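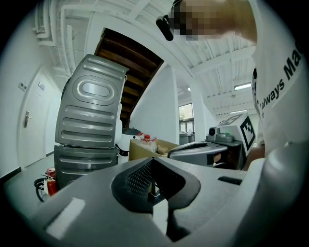

Olanrewaju Oyewole

19 May 2025

Progress note, hand-held gripper comparison, Cetusham site. Writing this between sessions so it's going to be short on polish. Full numbers in the spreadsheet, same folder as last time.

Where we are. Two hand-held grippers in the trial, the Nepia and the Tostell. Everything collected downstairs at Cetusham, in the space by the stairs. 214 recordings kept so far. 34 thrown out, nearly all for tracking loss. Aim is still to finish the comparison in October and I don't see a reason to move that yet.

Nepia first. Wide body, heavy, camera looks out over the top of the shell. You get a lot of room in one view, floor to ceiling pipes, which the tracking likes. Downside is the gripper itself fills a big part of the lower half of the picture. We knew that from the drawings but it matters more than I expected. When the operator reaches low the object goes behind the body and you lose it right before the grasp, exactly when you want it. Sorkonell say they can give us a lower shell. Asked for a quote, no answer yet, will chase.

Tostell. Lighter, nicer to hold, people do longer sessions without complaining. Fingers are worse. Soft pads slide on anything wrapped in plastic, bottles in bags especially. Tried the spare pads, a bit better, not enough to change the ranking. Trigger also sticks if you squeeze it off center. Reported.

Markers. Square printed markers on white panels, fixed to the equipment. Working fine head on. At a steep slant and out near the edge of the view the detection drops in and out, worse on the Nepia becuase of how wide the lens is. Recalibrated twice. Second calibration helped at the edges, did nothing for the slant. I want to try larger prints before spending money on anything else. Cheap, one afternoon.

Light. The window is a problem in the late afternoon, exposure hunts between the daylight and the fluorescents. Locked exposure on both units as of last week. Pictures are darker near the door but steady, and steady is what the tracking people asked for. Keeping it.

Operators. 21 hours of training logged in total. New people take longer with the Nepia, mostly weight, and they hold it too close to there own body so a sleeve or shirt ends up taking a slice of the view. Added a line to the instruction sheet. Also asked everyone to stand off to one side when helping somebody else record.

Money. On budget. Underspent on travel, a little over on pads and cables. Would like to move the travel leftover to the lower shell if the Sorkonell quote is sane. Need a yes or no from you on that before I can order.

Not done: wrist comparison on the fixed arm. Mounting plate came with the wrong hole pattern, sent back. Also not done, the write-up on controller delay. Data is there, I just haven't sat down with it. Next report.

Next up
Larger markers, both units
Chase Sorkonell on shell
Repeat the bagged bottle set with new pads
Mounting plate, again
Delay write-up

If I had to pick today I'd pick the Nepia with a lower shell, and the Tostell as backup for long sessions. Ask me again after the bottle set.

Olanrewaju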